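Pinces : le banc d'essai qui refroidit les brochures

Chez Sendasden, Yen-ting Mak compare deux pinces depuis janvier, la Narnton à doigts parallèles et la Mindcombe adaptative. Les fournisseurs annoncent des taux de réussite qu'elle n'a jamais retrouvés. « Leurs chiffres sont obtenus sur des cubes en mousse. Moi, j'ai du plastique rigide et des câbles qui traînent », dit-elle.

Son protocole tient sur une page : 142 prises par pince, même bras, même contrôleur Tsai. La Narnton en a réussi 115. La Mindcombe, vendue bien plus cher, a fait 14 de mieux, un écart dont elle se méfie. « Il a fallu 17 réglages pour y arriver. Qui va refaire ça en atelier ? »

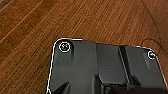 Quelle caméra faut-il monter au poignet pour ce genre d'essai ?

« Une petite, à focale fixe, et on garde la même pour toutes les pinces. Changer d'optique en cours de route, c'est comparer deux caméras sans le savoir. »

Elle ne croit guère non plus à la mise au point automatique, « très bien en démonstration », et encore moins aux pinces dites universelles. Le commercial de Mindcombe lui a promis une mise à jour du logiciel. Elle l'attend toujours et n'a pas l'intention de refaire la série avant de l'avoir installée elle-même.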